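Fekov Two-Arm Folding Cell: Frequently Asked Questions

Tue 16 July
By Keegan Hiebert

What do I get with the base package?
Two arms, two parallel-linkage grippers, the wrist camera set, the controller and a license for the Milerex folding software. Tables are not included. Most buyers already have one that works.

What kind of table does the cell need?
A flat, rigid top in a plain color, level with the arm bases. White is fine for colored garments. For white garments, use a dark mat - the software finds the garment outline by contrast and will stop with a fault if it can't get one.

Which garments are supported?
T-shirts, polo shirts, hand towels and pillowcases. Long sleeves are in beta. Hooded items, anything with a zipper, and garments over 775 grams are outside the supported range.

Does the room need to be cleared?
No. The software ignores everything beyond the table edge once the work area has been set. Stocked shelving behind the table is acceptable as long as both arms can complete the reach test.

How does the gripper hold fabric?
It pinches a small amount of cloth between the fingertips. Grip force is set per fabric type in the garment profile. Start with the default and raise it one step at a time if the cloth slips.

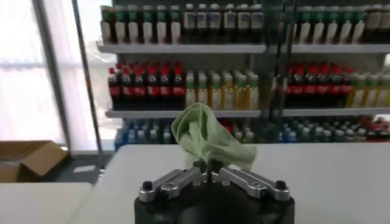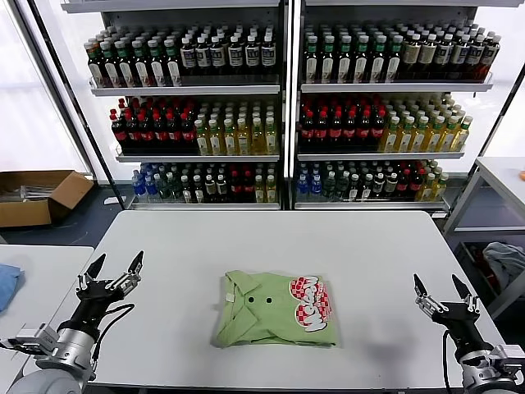
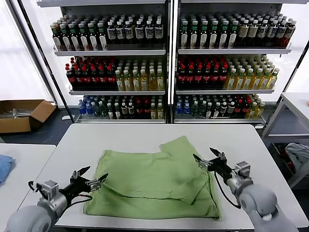

Light green garment at the cell. First picture: wrist view, cloth pinched in the gripper. Second and third: view from above the table, both grippers open.

Will it damage buttons or prints?
Grip points are kept away from plackets and printed areas by default. You can turn this off, but the warranty on fingertips then drops to 1000 cycles.

How often do fingertips need replacing?
Inspect them every 20 hours of operation. Replacement pairs ship from Mbwambo, our parts distributor.

Can I add my own garment type?
Yes, with the Dritov profile editor. It is a separate license. Kanyarat Khunthong runs the remote setup sessions, and new slots open in January.

My controller shows fault 2874. What is it?
Lost garment outline. Check the lighting first, then redraw the work area and restart the job from the menu.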